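The Last Bus to Bandau

When the old goalkeeper stopped coming to the rink, the boys of Hindari believed he was angry with them. They had lost 4 matches in a row, and in the last one they did not even shake hands with the other team.

Usa Phetsri was the only one who went to ask. She was the smallest player and she carried the sticks, so she knew where he lived, above the shoe shop, behind a green door. He opened it in his slippers.

"I am not angry," he said. "I am tired. It is a different thing."

He let her come in. On the wall hung a photograph of the team of Orna, with twenty young men in thick jerseys, and he stood at the end of the row with a bandage over his eye. She asked him who had won that day.

"Løken won. They always won. We travelled 50 kilometres in the back of a fish lorry, we lost, and we travelled 50 kilometres home again. We smelled of herring until Easter."

"And you went back the next year?"

"Of course. It was our turn to go there."

He made tea and put too much sugar in it. He told her about the goal he let in from the middle of the ice, when he was looking at a girl in a blue hat. The newspaper wrote about it. He had kept the page, and he read it to her slowly, with one finger under the words.
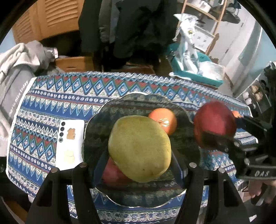

Usa drank her tea and thought about the bus. It left for Bandau at six, and there was one match more before the ice was closed for the summer.

"We have no one to shout at us," she said.

"Your trainer can shout."

"He shouts the wrong things."

The old man folded the newspaper page along its old lines. Then he went to the other room, and she heard him moving boxes for a long time. When he came back he was wearing his coat, and one of his shoes was still untied.

"Who is in goal tonight?" he asked.

She told him on the stairs.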